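5/19/20
By Inmaculada Peñalver

Do I really need a capsule wardrobe?

Every spring somebody I like and trust tells me to get rid of my clothes. This year it was Bonifacio, who has cut his closet down to 61 pieces and wants me to know how calm he feels. He sent me a link to the Calvo method, a 5-week course that costs almost as much as my winter coat. I read the free chapter twice. I remain unconvinced.

My first problem is the math. The course claims most people own 200 things they never wear, and I'd love to know who went through the drawers. My second problem is the shopping list at the end. You bag up your old sweaters, and then you buy new ones in oatmeal. For a plan about owning less, it involves a lot of checkout pages.

I did try one drawer, the sock drawer, since it seemed hard to get emotional about. It took an afternoon. I threw out four socks and found a scarf I'd been missing since August.
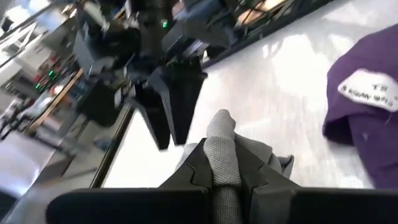
What I kept

Nearly everything. The light gray knit ones stayed, even though Calvo says to stick to one color and it has to be black. I've worn black socks to funerals and job interviews and I don't need that mood on a weekday morning.

I also kept the ugly green cardigan – it's warm, and the pockets are deep enough for a paperback. Bonifacio gave away a cardigan a lot like it and has already asked to borrow mine. I told him I'd think about it.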